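Fikdale Recorder: Questions I Keep Getting

Print | E-mail this page

I wrote most of Fikdale, so the mail about it lands with me. These are the ones that come up week after week.
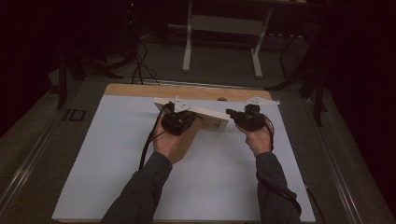 What does Fikdale do?

It takes raw two-handed demonstrations and turns them into clean, time-aligned episodes you can train on. That means poses for both grippers, jaw opening and video, all on one clock. It doesn't train anything itself – for that I hand the files over to Commont, and you can use whatever you like.

Why are my left and right streams out of step?

Nine times out of ten you started them from two separate terminals. Use the single launcher and let it do the handshake! If you still see drift after that, run the sync check and look at the offset column. Anything under 5 milliseconds I leave alone.

Can I hold one object with both grippers at once?

Sure, I do it all the time. Turn on the "shared object" flag before you record, though, or the segmenter will try to cut the episode in two the moment one jaw closes. I got that wrong in my own data for most of September and had to relabel it by hand (ugh).

How many demonstrations do I need?

Depends on the task, sorry. For a plain pick and place my first decent policy came from 700 episodes. The one I was happy with took 1000, and I threw out plenty of sloppy ones along the way. Try a small batch first and watch where it fails.

My tracking jumps when I tilt the part. Is that a bug?

Usually it's the pose filter being too trusting. Drop the smoothing window to 3 and replay the same log – no need to record again. If the jump is still there, send me the log.

Does it work with the Clotex planner?

Yes, export with the Clotex profile. Kurup files import fine too, but they come in without jaw opening, so you'll have to fill that column yourself.

Where do I send bug reports?

The tracker, please, with the log attached. I go through them on Thursday mornings. Screenshots of the error are nice but I can't replay a screenshot.

Print | E-mail this page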